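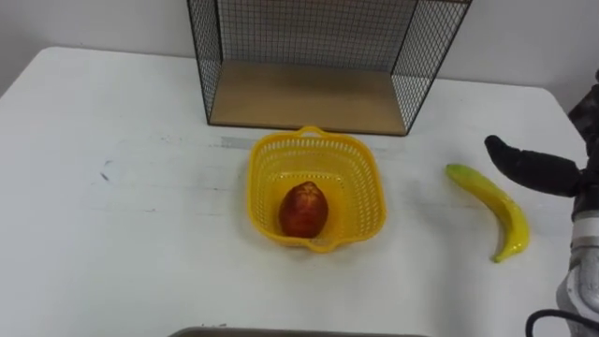
Bench cell inspection — arm and hand, fruit handling
Site: Lemamar, cell 318
Inspector: Aušra Rozīte
Cell lead: Delwyn Rakena
Date: Sep 6, 2021

1. Work surface
Pass with comment. Scuffs and faint marks on the white top. Clean before the next run.

2. Shelf unit
Pass. Wire mesh, open side toward the robot. Confirm the unit cannot shift if the hand touches it.

3. Basket position
Pass. Basket stays in front of the shelf, clear of the mesh.

4. Grip
Hold speed to the Wesonel cell limit whenever an item is off the table. 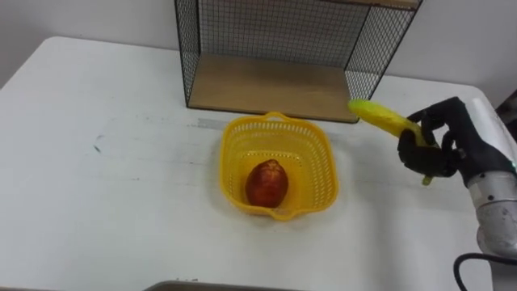 Fingers should close on the middle of a banana — not on the stem. Drop test log 194 reviewed, no entries open.

5. Cable routing
Comment. The black cable loops out beside the arm. Check slack at full reach and add a clip if it can catch on the table edge. Action: Aivar Stankevičius.

6. Release and retreat
Open the hand fully and raise it above the rim before any sideways move.

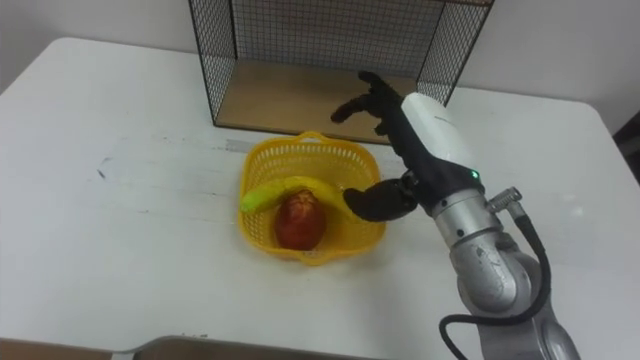

7. Stop circuit
Pass. Tested from both buttons. Record filed under 921.

8. Sign-off
Item 5 open. Cell may run at reduced speed until closed.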